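Quelle couette pour octobre ?

tove_t
Bonsoir, je cherche une couette pour la mi-saison, chambre à 17 la nuit. J'hésite entre la Voltholm et une plume. La housse à oranges reste, pas négociable.

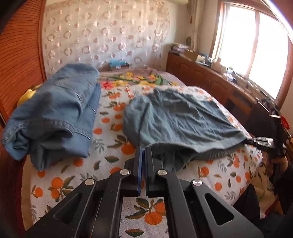
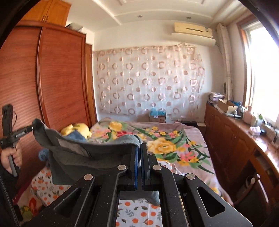
Le lit, avec du linge dessus

Jaber
plume direct. la synthétique ça fait transpirer

wotik568
Pas d'accord – j'ai une synthétique depuis 2 hivers, aucun soucis. Et ça passe en machine.

Jaber
en machine oui, et après 3 lavages c'est plat

wotik568
Ben pas la mienne. Tu laves à combien ??

tove_t
Et niveau prix ? Vu une plume à 649 chez Vustness, ça pique

Jaber
649 c'est du vol, attends les soldes

wotik568
Ou prends la synthétique, voila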